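Keeping a shared workroom in order: questions to a facilities coordinator

The coordinator looks after shared workrooms for Valdale, which lets converted industrial units to small firms. The portfolio covers 33 rooms, and the smallest is a single bay with a sink. We spoke in July, late in the afternoon, on the subject of cleaning points and furniture in rooms with hard floors. The coordinator asked not to be named and wanted the method to be described in more detail than the company.

The method starts with the position of the cleaning tools. Most tenants inherit a cupboard, usually in a corridor, and the tools live there. "The distance is the whole problem," the coordinator said. "If the broom is in another room, the floor gets swept when someone is told to sweep it. If it stands against the wall next to the shelving, it gets swept when there is dirt on it."

Valdale kept a log over one winter to test this. Tenants in 5 rooms ticked a sheet each time they swept. With the tools in the corridor the sheets recorded 112 sweeps. With the tools moved inside, over a period of the same length, they recorded 762. The coordinator does not claim much for the exercise. "People like ticking sheets when something has just changed. I would expect a lower figure now. But I would not expect it to go back to where it was."

Bins follow the same rule. A bin belongs beside the dustpan, so that emptying the pan takes no walking. The coordinator prefers a liner folded well over the rim, and a colour that stands out against the bin. "You can see from across the room whether there is a bag in it. That saves an argument." 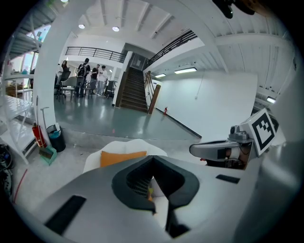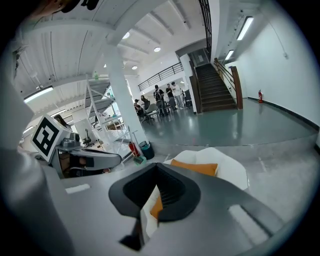 Soft furniture was the next subject, and the coordinator had firmer views on it than on brooms. Every room with a concrete floor and a high ceiling should have at least one proper armchair, placed away from the benches. White upholstery with an orange cushion, as on the chair here, is a choice many managers would refuse on grounds of dirt. The coordinator accepts it. "A pale chair shows a mark the same day. A dark one hides it for a year, and then you cannot get it out. The cushion is the part people lean on, so I want a cushion that can be changed separately."

The chairs in the older rooms came from a supplier called Futine and were bought as a batch. Their covers do not come off, which the coordinator now regards as a purchasing error. Later orders went to Pană, whose covers fasten underneath and can be sent out for washing. The second batch cost more. It has also needed fewer replacements, though the coordinator had no figures to hand and declined to estimate.

Open metal shelving drew a longer answer. It is cheap, it can be moved by two people, and it can be wiped down. Its weakness is the bottom. "The lowest shelf and the floor by it collect whatever has no place. Leads, mostly. Someone puts a coil down for an hour and it becomes a permanent fixture." The current rule is that leads are bundled and tied before they are put down, and that anything on the floor by the shelving is dealt with at the end of the month. The rule is followed in some rooms and ignored in others.

On fire extinguishers the coordinator was brief. They have to be visible and reachable, and cleaning tools should never lean across them. When a room is rearranged, the extinguisher is placed first and the broom, bin and dustpan are fitted around it. "I have moved more brooms than I can remember for that reason. The position of the extinguisher is not up for discussion with the tenant. The broom is."

We asked about overhead lighting. Tall rooms tend to be lit for the benches, and the corners are left dim. The coordinator's test is to stand at the cleaning point after dark with only the main switch on. If the dustpan cannot be seen clearly, a fitting is added or moved. At the Fladow site this meant an extra strip light along one wall - fitted, after some delay, on the second attempt, the first having been wired to the wrong switch.

The next job is labels. The coordinator wants each tool to carry the number of its room, written on the handle in paint pen. Tape was tried and came off within weeks. The paint pens have been ordered and the first rooms will be done before the autumn lettings.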